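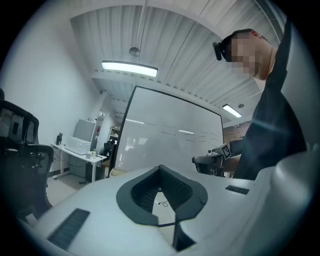 I finally sat down and rewrote our house rules for collecting demos with the hand-held grippers, and wow, they were overdue! The old page dated from October and still told people to "use common sense" (mine, apparently).

So, the new rules. Wipe the grip pads before every session. Check that the markers are flat and clean, and if a corner is peeling, swap it. Headset on and snug before you pick up a gripper. No swapping grippers halfway through a task, even if the other one feels nicer.

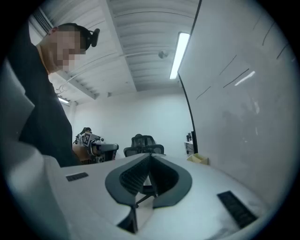

The big one is labeling failures. Dropped it? Keep the take and tag it as a drop. We went back through 2,000 takes from the Quintela set and only 1,668 had a usable tag, so I spent a very long evening with 254 of the worst ones and a bag of pretzels. Never again, please.

I borrowed the tagging list from the Skestik folks, but theirs has 26 tags and I kept mixing up "slip" and "slide," so ours is shorter. I'd still love one shared standard someday. For now it's taped up by the door.

Comments (3)

gripfan: What do you do if a marker gets swapped mid-day? We start a new session folder.

Wuter blog author: Same, new folder and a new calibration.

uditz_reader: "Slip" and "slide" got me too, lol. Could you post the short list?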